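Forums > Shop and House > Automation > Can a machine fold the wash yet?

flollthorpe_dan
Posted 11/22/19
My sister runs the linen room at a small hotel and asked me if she should hold off hiring and wait for a machine. I told her no. Then I looked at what people are working on and now I'm less sure. The chores in these three are soft goods and a basket, the same sort of stuff she deals with.
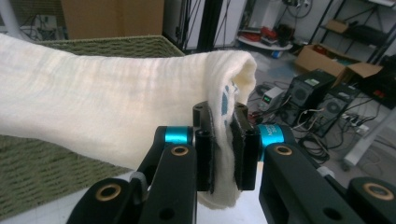
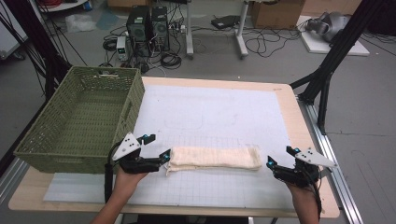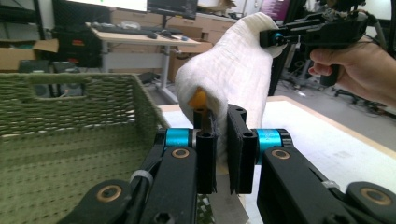 Grippers on soft things. Green woven basket or mat in all three, folded towel on the table in the second, plush toy in the third.

stamari
Look at the second one again. Those grippers have a person's hands on them. A person is doing the deciding, so it says nothing about whether a machine can do the job alone.

Tshepo Van der Merwe
Stamari is right about who is doing the work, but I'd still count it for something. Two plain fingers on each side can hold a towel. When I started in packaging we were told you needed suction or needles for cloth. If a person can get through a chore with only those fingers, then the hand is good enough and the rest is software.

stamari
"The rest is software" covers a lot of ground. My hands would be fine for playing the piano too.

rampersad_k
I work second shift at a commercial laundry. We have a folder that does 360 flat pieces an hour on paper. Best I ever logged was 352, and that was with two people feeding it. It wants a corner in each clamp. It can't pick one towel out of a pile, and that is where all our labor goes. Fitted sheets we do by hand. So my answer is no for the whole job, yes for the middle of it.

cletari
Does the toy matter to anyone here? I'd think a towel is the harder item. A stuffed animal keeps more or less the same shape when you lift it.

rampersad_k
Towel is harder, agreed. But a house has both, and the kids' stuff is what ends up all over the floor. A machine that only does towels is a tough sell at home.

Tshepo Van der Merwe
For the hotel I'd hire now. A person can learn that room in 11 days. Any machine you bought today would need someone standing next to it – same wage, plus the service contract.

cletari
Disagree a little. If she has 20 rooms or fewer, sure. A bigger place should at least get a quote on a feeder. Ours went in last June and it paid for the floor space.

flollthorpe_dan
She's under that. I'll tell her to hire. Rampersad, what make is your folder? She may want one for the sheets later on.

rampersad_k
Have to check the plate when I'm in on Monday. It's old and they may not make it anymore.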